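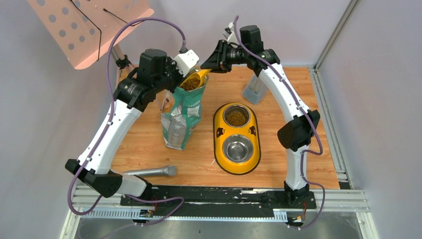

Dry pet food

Dry pet food, which most of us just call kibble, is cooked food for cats and dogs that has been dried until it's hard enough to rattle. I've been feeding it to animals my whole adult life and writing up entries for this site for a good part of that, so forgive me if I wander a little (I have opinions about bags).

How it's made

Most kibble starts out as dough. Ground meat or meat meal goes in with grain or potato or peas, some fat, some vitamins, and water and steam. The dough is cooked under pressure and pushed through a metal plate with holes in it, and a spinning knife cuts it off as it comes out. The shape of the hole is the shape of the kibble! When the dough hits open air it puffs up, then it goes through a dryer, and last of all it gets sprayed with fat or flavoring. That coating is most of what your dog smells when you open the bag.

Baked kibble is the other kind. It's rolled flat, cut and put through an oven, more like crackers. The old mill in Gerkovcombe made it that way until it closed, and I still think those biscuits smelled better than anything I've bought since. They were tough on older teeth, though.

Types and labels

You'll see food sold for puppies and kittens, for adults, for seniors, and for "all life stages." Cat food and dog food aren't swaps for each other. Cats need taurine in their diet and more protein, and a dog who gets into the cat's bowl every day will get round pretty fast. In the United States the ingredients are listed by weight before cooking, so fresh chicken with all its water can land in first place ahead of a dry meal that brings more protein.

Brands around here

Dolen is the big one in my area, sold in 5 and 13 pound bags. Grellholm does a fish recipe that my cat would walk through a wall for. Ejigu is newer, and I only tried it in January, so I'll leave that part of the entry for someone who knows it better.

Storage

Air, heat and damp are what spoil kibble, mainly by turning the fat stale. I keep mine in its own bag with the top rolled down tight, and the whole bag goes inside a lidded bin. Pouring it loose into the bin is fine too, but wash the bin between bags or the old grease builds up on the sides. And save the lot number in case of a recall.

Portions

The chart on the bag is a starting point and tends to run generous. Scoops vary a lot, and a heaped one can hold far more than a level one, so I went over to a kitchen scale two years ago. Treats count too (sorry).

Entry last revised 2023-10-21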